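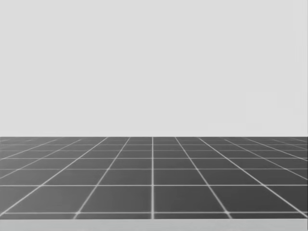

Besstead, May

Hello again from the workshop, where the kettle has packed in and we're all being very brave about it.

I said last time I'd write something on water pressure, and then two things came up in the same week that pushed it down the list, so you're getting stopcocks instead (sorry to the three of you who wrote in about your showers, I haven't forgotten!).

It started with a call on Friday evening from a lady on Panero Street. Her washing machine hose had split and she couldn't get the water off. She knew where the stopcock was, which puts her ahead of most of us, but it hadn't been touched since she moved in and it wouldn't budge. By the time I got there she had every towel in the house on the utility room floor and her son was standing in the road trying to lift the cover off the outside valve with a barbecue fork. We got it off in the end with a proper key, and I've fitted a new stopcock for her since.

So, please, go and try yours. It's usually under the kitchen sink, but in the older terraces round here I've found them under the stairs, behind the bath panel, and once inside a larder with a shelf built across it. Turn it clockwise to shut it, then run the cold kitchen tap. It should slow to nothing within a minute or so. If it keeps on dribbling, the washer inside is probably worn and that's a small job. When you open it again, go all the way and then bring it back a quarter turn, so it doesn't seize up in the open position.

If it's stiff, don't put a big wrench on it. I know it's tempting. A bit of penetrating oil round the spindle, leave it overnight, and try again by hand the next day. If it still won't shift, ring us before you force it, as an old spindle can shear right off and then you've got a much wetter sort of problem.

If you live in one of the flats at Tresari Court, you've got a shared valve as well as your own, and the shared one turns off five kitchens at once. Have a word with your neighbours before you touch that one! I had a very cross man in a dressing gown come down to explain this to me last winter, with shampoo still in his hair.

Now, the other thing. Bình Tôn has passed his gas assessments! He's been out with me for 2 years now and some of you will have met him, he's the one who takes his shoes off before you've asked. From this month he can do your boiler service on his own, so don't be alarmed if it's him at the door and I'm nowhere to be seen. He did 224 jobs last year, and I had one complaint, from Mrs Dijkstra, who said he wouldn't stay for cake. He has been spoken to.

Boiler services are best booked now while it's warm, by the way. Come October the diary is a horror, and a boiler that's been sat idle all summer does love to pick the first frosty morning to go wrong.

This newsletter goes out to 400 of you now, which is more than I ever expected when I was folding them at the kitchen table. Water pressure next time, I promise, and bring me your shower questions in the meantime. The number's the same as it's always been, and if I'm under a floor Bình will pick up.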